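Edcombe Bedroom Tidying Set: README

Close-range pictures of beds and bedding in ordinary bedrooms, with notes on what is on the bed and what state the covering is in. 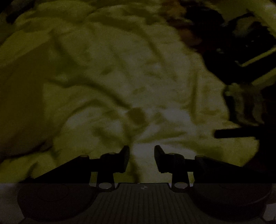

Overview

Edcombe is a set of 2395 still pictures of beds that have not been made. The subject is the bedding: covers pushed up into folds, creased sheets, and things left on or next to the bed. Each picture comes with a short record that gives the state of the covering, the light, and any objects near it.

The set was put together for people who work on household tidying, mainly the two questions that come up before a bed can be straightened. The first is what belongs to the bed and what was only left there. The second is where the covering is bunched and which way it has to be pulled to lie flat.

Current release: June 6, 2022
Release name: Edcombe 2
Earlier release: Edcombe 1, withdrawn

What is in the download

pictures/ holds the stills, one folder per bedroom
records/ holds one text record per picture
splits/ holds the train and test lists
notes/ holds the labeling guide and the list of changes
LICENSE
README (this file)

File names inside pictures/ match the names inside records/. If you move pictures between folders, the split lists will stop working, because they store the folder name as well as the file name.

Splits

The test list has 475 pictures. Everything else is in the train list. A bedroom is in one list or the other, never both. We did this after the first release, where the same bedspread could show up on both sides and scores came out too high.

There is no validation list. Take one from the train list and split it by bedroom folder.

Fields in each record

room: folder name of the bedroom
covering_state: flat, creased, bunched, or off the bed
fold_direction: the main direction of the creases, or none
light: bright, normal, dim
color_cast: yes or no, with a free text note
items_on_bed: list, can be empty
items_beside_bed: list, can be empty
unsure: list of anything the labeler could not name
comment: free text, often blank

covering_state describes the part of the bed in view and says nothing about the rest of it. A bed can be flat at the foot and bunched at the pillows, and two pictures of it will have different values.

fold_direction is written from the viewer's side, for example "upper left to lower center." Use it as a hint. Creases cross each other, and the labelers were told to pick the longest ones.

How things are named

Edcombe uses a short word list. The full list is in notes/, and the entries that cause the most questions are given here.

Covering: the top layer of bedding, whatever it is. We don't separate duvets, quilts, comforters and blankets. With a close view there is often no way to tell them apart, and in the first release two labelers would give the same bed two different names.

Mound: a place where the covering is pushed up into a thick, rounded fold. A mound is part of the covering and does not get its own item entry. If there might be something underneath, put that in comment.

Heap: several things together that can't be separated by eye. Clothes, bags and spare bedding all end up as heaps when the light is poor. A heap gets one entry, however large it is.

Soft item: anything crumpled that looks like cloth but could be a sock, a towel, a pillowcase or something else.

Bar or strap: a long straight thing that can't be named. Bed rails, bag handles, belts and luggage straps all fall under this until someone can say which it is.

Smudge or pucker: a dark mark on the covering that may be a shadow, a stain or a pinch in the fabric. Labelers do not choose between these. It goes under unsure.

Sample record

The record for the picture at the top of this file reads:

covering_state: bunched
fold_direction: upper left to lower center
light: dim
color_cast: yes, olive-yellow
items_on_bed: soft item (possibly a wad of cloth)
items_beside_bed: heap, dark, beside or on the bed
unsure: smudge or pucker near the center; pale bar, may be a frame, a handle or a strap; dark bar on the right, handle or strap
comment: thick mound on the left side. Covering is pale but looks greenish-yellow in this light.

A long unsure list is normal for dim pictures. Please don't drop these records when you clean the data. They are a fair part of what a bedroom looks like with the lights low, and a tidying method that only handles bright rooms is of limited use.

Light and color

Rooms were left with the light they had. Curtains stayed as they were, and lamps were not moved or switched on for the pictures. Dim pictures have not been brightened.

Color casts are not corrected either. Pale bedding can come out yellow, green or gray depending on the bulb and the walls. Do not use this set to learn the colors of fabrics. If you correct the casts yourself, keep the originals, since the color_cast notes refer to them.

Labeling

Labeling was done in April by a small group at Kornosgate, using the Espinoza labeling tool. Each picture was labeled by 2 people working apart from each other. Where they disagreed on covering_state, a third person looked at both records and picked one. Where they disagreed on an item, the more general word was kept. If one wrote "towel" and the other wrote "soft item," the record says soft item.

Disagreements were most common for creased against bunched. The guide draws the line like this: if a hand laid flat and moved across the covering would smooth it out, it is creased. If the fabric has to be lifted or pulled, it is bunched. This is a judgment made from a still picture, and it will be wrong in places.

The heap entries were the next hardest. Dark things against a dark background run together, and it is often unclear whether a heap is on the mattress or on the floor or a chair behind it. The record then says "beside or on the bed" and the entry goes under items_beside_bed.

What the set is good for

Telling bunched bedding from flat bedding at close range
Finding loose items on a covering of a similar color
Testing a method in poor light
Planning the order of work when a bed has to be cleared before it is made

What it is not good for

Naming types of bedding
Judging whether bedding is clean
Measuring anything. There is no scale in the pictures and no depth data.
Following a bed from unmade to made. The stills are not in time order.

Known problems

Some records list a mound as an item. This is left over from the first release, before mounds were treated as part of the covering. Search items_on_bed for the word "mound" and delete those entries.

fold_direction is blank in a few records where it should say none. Treat blank and none as the same.

The comment field has spelling mistakes. We have left them alone.

Close views lose the far side of the bed. Creases there are often soft or blurred, and the labelers worked from the near part. If your method depends on the far edge of the mattress, check the pictures yourself before you trust the records.

Dark corners are sometimes labeled as heaps when they may be plain shadow. We fixed the ones we found. Reports of others are welcome.

Changes since Edcombe 1

Split lists redone by bedroom
Word list cut down, bedding types merged into covering
unsure field added
Duplicate pictures removed
color_cast changed from a list of color names to yes or no plus a note

Records from Edcombe 1 can't be mixed with these. The field names look alike, but covering_state had different values.

Use and credit

The pictures and records may be used for research and teaching. Selling the set or any part of it is not allowed. If you publish results, name the release (Edcombe 2) and say whether you removed any records. Scores on a cleaned-up test list can't be compared with scores on the full one.

The set is hosted by Pradex. Corrections should give the file name, the field and the new value, one per line. Corrections without a file name can't be used. Accepted changes go into notes/ first and into the records at the next release.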